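Parents' Corner > Shows, Books and Days Out
Thread: Vornuvura live show, is it worth it with a four year old?

mossandbutton
My daughter has had the Vornuvura books on repeat since spring and now the live show is coming through in October. Tickets are $44 each and they charge for anyone over twelve months, so that's four seats for us including a baby who will be asleep or screaming. The website says "an immersive musical journey for all ages" and I have been burned by the word immersive before. Has anyone seen it? What do you get for the money?

pocketful_of_rye
We went last year. It's 50 minutes, three actors, one big puppet and a lot of clapping along. My son liked it. I wouldn't call it immersive unless you count a bubble machine.

tinroof22
50 minutes for $44 is steep. The library does a puppet thing for free and the kids can't tell the difference.

pocketful_of_rye
They can, though. Mine sat through the library one with his coat over his head. He knew every word of the Vornuvura songs and sang them in the car for a month.

grumblebee
A month of singing is an argument against.

My issue with these tours is that the book takes six minutes to read, so they have to pad. The one we saw (different book, same kind of outfit) invented a villain. There is no villain in the book. My kid spent the whole second half asking who the man was. Does Vornuvura do this?

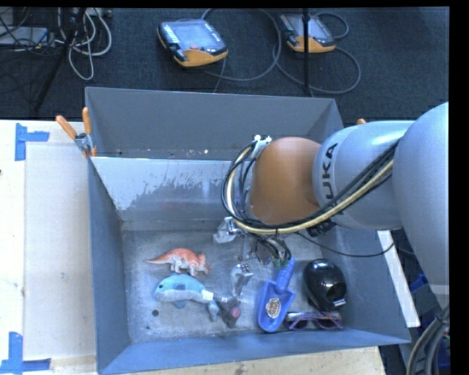 And if they do, I'd like it printed on the poster. "Contains one man who is not in the book." Then we can all make up our own minds before handing over the card.

pocketful_of_rye
There is a weather lady who isn't in the book. She's not scary. She does the bit where they fill time before the river.

mossandbutton
A weather lady. OK. My daughter corrects me if I skip an "and," so this could go badly.

oatmilk_otter
I'll be the one to stick up for it. We went with kids aged three and six and both were glued to it. The songs are good, the cast works hard, and they come out to the lobby after and wave. Not everything has to be word for word. Ours came home and asked for the book straight away, which is more than the TV version ever did.

grumblebee
Did they come out to wave, or did they come out next to the merchandise table?

oatmilk_otter
Both can be true!

tinroof22
Light-up wand, $18. I looked it up.

halfpast_four
Check which theater before you book. The company has two casts on the road and the review quotes on the poster are all from the big city run. We saw the small version in a hall that seats 559 and the puppet had to come in sideways. The sound was muddy too. From row P you could hear the drum track and every third word.

oatmilk_otter
I don't think that's fair to the show, that's the hall.

halfpast_four
They picked the hall. They charged the same.

mossandbutton
Ours is the Tralance Center. The seating chart says 3,272 seats, so now I have the opposite worry. Is she going to see anything at all?

pocketful_of_rye
Ours was more like 1,000 and we were fine in the middle. For a place that size I'd only do it if you can get near the front. Ask about booster cushions as well. Ours ran out before the doors had been open ten minutes.

grumblebee
A picture book about a hedgehog and a boat in a room with 3,272 seats. Good luck to the hedgehog.

sulteo_mom
Sulteo has a smaller festival in the park the same month, with story sessions on the grass and a couple of theater groups. I took my two last time. It's pay what you like, and if they get bored you walk off and buy a pretzel. Some of it is terrible, to be fair. One group did a mime about recycling.

tinroof22
I'd still take the mime over $176.

oatmilk_otter
You weren't going to go to either, were you.

tinroof22
No.

halfpast_four
OP, two practical things. The 10:30 a.m. show is far calmer than the 2 p.m., which is birthday parties from end to end. And the booking fee is per ticket online but per order by phone, or it was for us. Read the small print on the baby's ticket too. At our place a lap ticket was $13 if you called and asked, and it wasn't listed anywhere on the site.

mossandbutton
That's useful, thank you. I called. They do have a lap ticket and it is $13, and the woman sounded annoyed that I knew about it. Row F is still open for the morning one. I'm holding three seats and a lap until tonight while I argue with my husband, who thinks we should go just the two of us, me and her, and leave him home with the baby.

grumblebee
Your husband has read the thread.

pocketful_of_rye
Row F is good. Get the aisle if you can, you'll want the bathroom right before the river song.

mossandbutton
Aisle's gone. Booked two in the middle of F, husband got his way. I've started warning her about the weather lady.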